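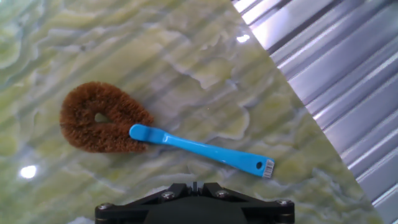

Brown-fibre loop brush, blue handle, on the green stone counter at Girberg.

Review: the Fingate counter-cleaning arm, after one long spring in a working kitchen
Posted 2024-05-29 by Rosemarie Hagedorn

I run the back half of Girberg, a lunch place that does a lot of soup and far more washing up than you would believe, and I have been promising a few of you a proper write-up of the Fingate arm. So pour yourself something, because I do go on (my staff will tell you).

First, what we got. The Fingate is a single arm that picks up ordinary hand tools and scrubs with them. That was the big selling point for me. The other system we looked at, the Price, only takes its own snap-on heads, and I have a drawer full of brushes I like very much, thank you. The rental is 400 dollars a month, and the first visit from the installer was included. Setup took 90 minutes, most of it spent teaching the arm where the counter stops and the corrugated metal starts.

How does it scrub? Well! On the polished stone it is gentler than I am, and it keeps an even pressure all the way along. Dried broth comes up on the second pass. Egg doesn't, or not reliably, and we still do that by hand before the lunch rush. I also wouldn't let it near the metal with a stiff brush, as the ridges make it chatter and the whole room turns to look.

Tool choice matters more than the manual lets on. Broad, flat handles work best for us. Skinny round ones roll as the fingers close, and then you get an error tone and a polite little wait until somebody comes over. Take the price stickers off before you start, too. I keep forgetting, and one day a label will end up in the drain.

Now the part people ask me about, which is the staff. Joscha Kettler has closed for me for years, and he was not happy when the crate arrived. He thought his evening hours were going, and I can't blame him for thinking it. We sat down before the thing was even plugged in and agreed that nobody's hours would drop through June, and we wrote it on the schedule. What has changed is the shape of his night. He used to scrub until his wrist ached. These days he loads the tools, checks the corners, and gets the stock on for tomorrow while the arm does its rounds. He says the wrist is better. He also says closing is lonelier, with two people where there used to be three standing at the counter gossiping (the third moved to mornings, her own request), and I have been thinking about that a good deal.

There is new work as well, and it should be paid as work. Wiping down the arm, calling support, reading the error log: Joscha gets an extra dollar an hour for it, and I'd tell any owner to budget for the same.

Complaints, then. The error tone is horrible. The support line closes at six, just when we begin to need it. The manual is 180 pages and the index is no help, though the troubleshooting chart is decent once you find it.

Would I rent it again? Yes, for a kitchen our size with long flat counters. If yours is all nooks and shelves, I'd hold on to my money and buy a few more good brushes.

Four stars out of five. Joscha gives it three and asked me to put that in.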